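The archivist of the Lovau Mill Records project has spent most of the winter with wage books. The collection covers the spinning and weaving sheds at Faswood, and the part now catalogued runs to 83 volumes. We spoke in the reading room at Wetlow, where the books are kept flat on steel shelving.

The interview began with the fines. "People ask for the accident book first," the archivist said. "The fines ledger tells you more about an ordinary week. Lateness, talking, a window opened without leave. Each entry has a sum and the overlooker's initials."

The ledger holds 1,474 entries. Of these, 249 are against workers listed as half-timers, children who spent part of the day at school. The archivist is cautious about the figure. "It's a minimum. The clerk stopped marking half-timers in the second volume. After that you have to match names to the school register, and the register has gaps."

Deductions were taken before the wage was paid, so the amount in the hand was often lower than the rate posted at the gate. Historians working only from posted rates have tended to overstate earnings in the carding room. "The rate sheet is a public document. The wage book was for the counting house. Where they disagree I use the wage book."

On the lockout, the papers are thinner. There are 56 letters between the Faswood manager and the owners, most of them on coal and yarn prices. Four mention the dispute directly — all four are copies, in a later hand. The union's minute book has not been found. "I would expect it to give a different date for the return to work. The manager says March, but the looms were drawing full pay before then."

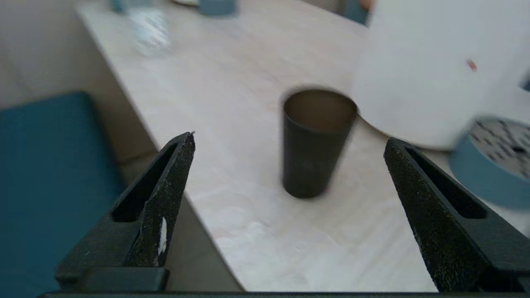
*Dark grey cup on the tabletop.*

The next stage is the Kallio deposit, which came in as loose sheets and has no list. It includes rent books for the company houses, and the archivist wants to set the rents against the wage books, house by house. "Rent was stopped from wages as well. Until that is done, I can't say what a weaver took home."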